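# Sendton redraws the line between Fotbridge and Cavari

The boundary between the Fotbridge and Cavari neighborhoods in Sendton will move two blocks east in November. The city's mapping office published the revised description on Wednesday, together with a list of the streets that change neighborhood.

Under the current description, Cavari is bounded on the north by the canal, on the east by Ardeleanu Street as far as the tram depot, and on the south by Depot Road. The western limit follows the old mill race, which was filled in and no longer appears on the city's base map. Surveyors have had to place that part of the line from older drawings, and the drawings do not agree with one another.

The new description replaces the mill race with the center line of Weir Street, from the canal bridge south to the junction with Depot Road. Everything west of the center line belongs to Fotbridge. Everything east of it belongs to Cavari. Buildings that stand across the line are assigned by the position of the main entrance.

Five streets are affected. Weir Street itself will be split, with odd numbers in Fotbridge and even numbers in Cavari. Mill Lane, Tanner Street and Short Street pass to Fotbridge over their full length. Canal Row passes to Fotbridge only as far as the footbridge; the remainder stays in Cavari. 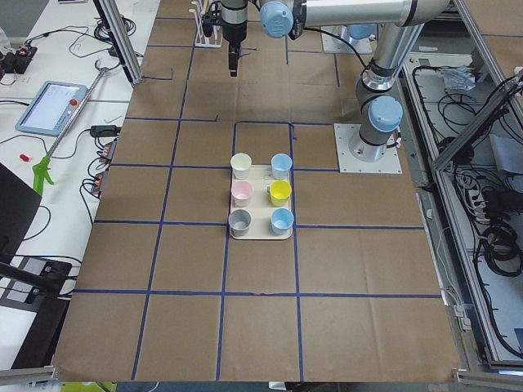 Street names and house numbers do not change. Postal codes do not change either, as they follow the delivery routes and were never tied to the neighborhood limits. The change does apply to the neighborhood name printed on street signs, to parking permit zones and to the statistical areas used in the city's yearly tables.

Ecaterina Bălan, who heads the mapping office, said the earlier line could not be set out on the ground to the accuracy now required for property records. "The description has to name things that exist," she said. "A street center line can be measured by anyone with the right equipment."

The district plan is drawn at a scale of 1:1000, and the revised sheets use the same scale. Sheet edges have been kept where they were so that older prints can be laid over the new ones. Street widths on the sheets are taken from curb to curb, without sidewalks.

Silviu Nedelcu, a surveyor with the office, said the southern end of Weir Street needed a separate note. The street widens there before it meets Depot Road, and the center line shifts toward the depot wall. The note fixes the line by two survey marks set in the pavement, one at each end of the wider part.

Holders of parking permits on the affected streets will receive a new zone letter by mail. Existing permits remain valid for 30 days after the change. Signs will be replaced starting at the canal bridge and working south.

Flora Chisholm, who has a bookbinding shop on Tanner Street, asked the office whether business registrations would need to be filed again. They will not, according to the notice. The neighborhood field in the register will be updated by the city without charge.

The revised sheets can be viewed at the mapping office counter on Depot Road. Written corrections should give the sheet number and the house number concerned.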